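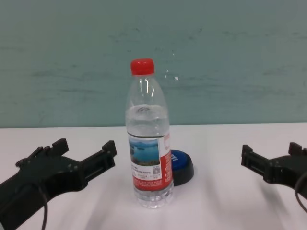
Chapter 10
A Visit to the Workshop

Most people meet a working robot for the first time at an open day. They stand behind a line of tape, watch for a few minutes, and leave with an opinion. This chapter is about how to get more out of those few minutes. It follows one class through an afternoon at Skolbridge, a training center that opens its robot workshop to visitors every July, and it uses what the students saw to introduce the ideas you will need in Chapters 11 and 12.

The class was led by Ivana Quezada, who teaches an introductory course in automation. Her students had already covered motors, joints and basic safety rules. None of them had operated an arm. Their host was Margus Liepiņa, the workshop supervisor, and the demonstration itself was run by Hortensia Escobar, a technician in her second year at the center.

Before you read on, look over the key terms for this chapter: gripper, finger, grasp, approach, reach, trial, trial log, operator. Each is defined where it first matters and again in the glossary.

10.1 Before the demonstration

The group arrived at the side entrance a little after one o'clock. Liepiņa gave the safety talk in the hallway, before anyone could see the machines. He has found that visitors stop listening once there is something moving in front of them. The rules were short. Stay behind the tape. Keep bags off the floor. If the operator says "hold," everyone stops talking until she says "clear."

He also handed out a single sheet of paper with a blank table on it. This was a trial log. A trial is one attempt at a task, from a known starting position to a known end. The log had columns for the trial number, the result, and a note. Liepiņa asked the students to fill it in themselves and not to copy from each other. They would compare their notes later.

The center keeps its own logs in the same format. The binder for the bottle task held 1,079 entries on the day of the visit, going back to when the task was first set up. Escobar said she still reads the old ones when something goes wrong in a way she has not seen before.

10.2 The task

The demonstration used two arms working at a white table. Each arm ended in a gripper, the part of a robot that takes hold of an object. These grippers had two fingers apiece. A gripper of this kind is simple compared with a human hand, but it can do a great deal if it arrives in the right place at the right angle.

The task was to grasp a plastic water bottle, lift it, and set it down again. Escobar described it as a good task for visitors – everyone knows how a bottle behaves – and a fair test of the arms. A thin plastic bottle gives when it is squeezed. It is also clear in some places and printed in others, so a camera does not get the same information from every part of it. Water adds weight and moves when the bottle moves.

She split the task into four stages and named each one aloud as the arms went through it:

1. Approach. The gripper moves toward the bottle with its fingers open. Speed is kept low near the end of the movement.

2. Alignment. The fingers are brought to either side of the bottle at the height chosen for the grasp. A poor alignment may still work, but it often tips the bottle as the fingers close. 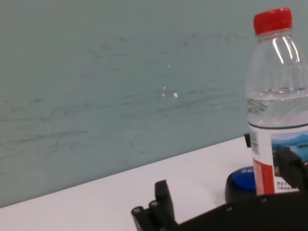
3. Grasp. The fingers close until they hold the bottle firmly enough to lift it. Too little force and it slips. Too much and the sides buckle.

4. Lift and return. The arm raises the bottle, pauses, and lowers it to the table before the fingers open.

One student, Kelechi Isah, asked why the operator did not simply close the gripper as hard as possible every time. Escobar answered by squeezing a spare bottle in her own hand until it folded. Section 11.3 takes up gripping force in detail.

10.3 Comparing notes

After the last trial the students sat down with their logs. They had watched the same arms do the same work, and their tables did not agree. In 2 cases, students had marked a trial as a success while others had marked it as a failure. Both times the bottle had been lifted but had come down at a slight lean before settling.

Quezada let the class argue for a while before pointing out that the word "success" had never been defined. Did the bottle have to land upright on the first contact? Did it have to return to its starting spot? Write your own definition before going on to the next section, and keep it. You will be asked to revise it at the end of Chapter 12.

Skolbridge Introductory Automation, Chapter 10 | Page 157 | Copyright Skolbridge. All rights reserved. | Back to top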